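Droltard Outdoor Table Paint, Barn Red: Review
24 Oct 2018

I bought two cans of Droltard in January to redo a pine work table that had gone gray and fuzzy on top. It has had daily use since then, so I can say how the paint holds up as well as how it goes on.

The can says no primer on bare wood. I followed that on the legs and used Moges primer on the top. Both took the paint fine, but the legs needed an extra coat to get an even color, and the knots bled through on one of them. Buy the primer.

Stir it for longer than you think. The pigment settles hard at the bottom, and my first coat came out closer to orange than red because I had only mixed the upper half of the can. The second can I stirred for a full 7 minutes and the color was right from the start.

It brushes well. A foam roller left small bubbles, so I went back to a 2-inch brush and worked along the grain. Recoat time is given as 4 hours. In a cool garage I would leave it overnight. I sanded with 200 grit between coats, which took off the raised fibers and not much else.

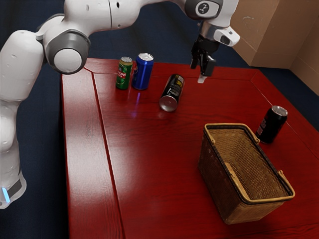 Red on a wooden table top.

The finish is meant to be satin. It dries a bit shinier than that at first and settles down after a month or so. Coffee and cooking oil wipe off with a damp cloth. Solvent does not, and a splash of brush cleaner softened a patch near one corner that I had to sand back and touch up. The touch-up blended in well enough.

Scratches are the weak point. Dragging a clamp across the surface leaves a pale line. It doesn't go through to the wood, but you will see it in low light. The Lalport enamel I used on a bench a few years ago is tougher in this respect, though it smells a lot worse and takes two days to harden.

Things left sitting on the paint will stick during the first week. I put a toolbox down too early and it pulled up a small flake when I lifted it. The label mentions this in very small type on the back.

Coverage was a little under what the label claims. One can did the top and most of the legs, and I opened the second for the last coat. The lid reseals properly, and the leftover paint was still usable in summer.

I paid full price at Trodness and they mixed up the order once, sending the white, but swapped it without a fuss. They also stock it in green and black.

Good: color, easy brushing, low smell, simple cleanup with water.
Bad: scratches, needs primer whatever the can says, slow to fully harden.

4 out of 5. I would use it again on a table, but not on a floor.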